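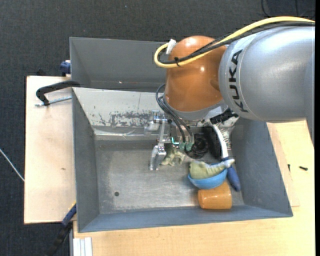

Nalten is looking for a safety and reliability technician to join its bin picking group after a fault in July left one of our arms moving when it should have been stopped. The work is mixed-object picking, so on a normal day the cell handles whatever we put in it: a toy, a bowl, a cup on its side, a long-handled tool. The cables are bundled and run along the outside of the arm to the gripper, and looking after that run will be a good part of the job.

What happened

During an unattended picking run the gripper stopped reporting its finger position. The control program should have treated the missing signal as a fault and held the arm. It used the last good value instead and carried on. The arm went down into a bin with the fingers in the wrong position and pushed against the floor until the drive tripped on overload. Nobody was hurt. One finger was bent and a wrist bracket had to be replaced.

We traced the lost signal to a broken conductor inside a gripper lead. The outer sheath looked sound, and the lead had passed its visual check that week. The run was stopped for good that evening and the cell now works only with an operator present. We want to go back to unattended running, but not before the fault handling has been rewritten and tested by someone who did not write the original.

The job

You will report to Érica Aguiar, who runs the group, and work most closely with Tavion Mbeki on the control side. Your main tasks will be:

Go through every signal between gripper and controller and set out what the cell should do when each one is lost, late or wrong.
Build a test rig that bends gripper leads until they fail. The first series is 1000 bend cycles per lead, with electrical checks every 60 cycles.
Write the lead inspection and replacement schedule, and keep it up to date.
Test the stop functions after any change to the cell, and sign them off or refuse to.
Look into near misses and write them up in plain English. Reports are open to everyone in the company.

You will have the authority to stop the cell at any time. Restarting it after a safety stop needs your signature and Érica's.

What we need from you

Experience of maintaining or commissioning industrial robots, of any make.
Able to read electrical drawings and find an intermittent fault with a meter.
Some programming, enough to follow a control program and say where it goes wrong.
A working knowledge of risk assessment for machinery.

A degree is not required. Time spent on a factory floor counts as much with us. Experience with force sensing would be useful – we plan to add it at the wrist next year – but we can train you.

Terms

Full time, permanent, 37.5 hours a week, based at our Prarkesier workshop. No shift work. There is an on-call week in every 5, paid at a flat rate on top of salary. The post is on the senior technician scale and the salary band is in the application pack. The workshop is on the ground floor with level access. Start date is early November, or later if you have notice to work.

How to apply

Send a CV and one page describing a fault you found and how you found it. Leave out names of customers if you need to. Applications go to Neusa Conceição at the Nalten office and close at noon on Thu 10 September. Interviews take half a day and include a visit to the cell and a practical task on a faulty lead. We pay travel costs.

The full incident report is included in the application pack. Questions about the technical side can go to Tavion before you apply.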